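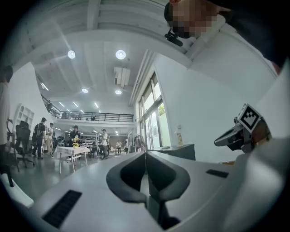
Had the Ullholm wall paint up for 8 months now so figured I'd finaly write this. Did the hallway and the back room, matte finish, plain white. Two coats in the hallway, went on nicely, no drips to speak of. Coverage was good over the old beige. Dries quick, which in February in our place is a blessing, it was stinking hot and I had every window open. A white wall like the one in the photo is the look I was after, nothing creamy, nothing blue. Colour's held so far.

Washability is where it loses me. Tin says wipeable. Sort of. Scuffs from school bags come off with a damp cloth, crayon doesn't, and if you rub hard you get a shiny patch that shows every time the hall light's on. Fouzia next door used the Malora low sheen in her kitchen and hers scrubs up fine, so if you've got kids maybe spend the extra and go that way.

Smell: not bad. Gone by the next morning.

Lid is a pain. Bent mine with the screwdriver and it never sealed properly again, leftover went skinny on top and lumpy underneath. Decant into a jar if you want to keep some for touch ups. Touch ups do blend in btw, even months later, which I didn't expect with matte.

Roller matters more then the paint I reckon. Cheap one shed fluff all over the first wall, had to sand it back and start again. Bought a better one, no dramas.

Would buy again for the bedroom and the ceiling. Not the hallway. 4 stars, lost one for the shiny patches.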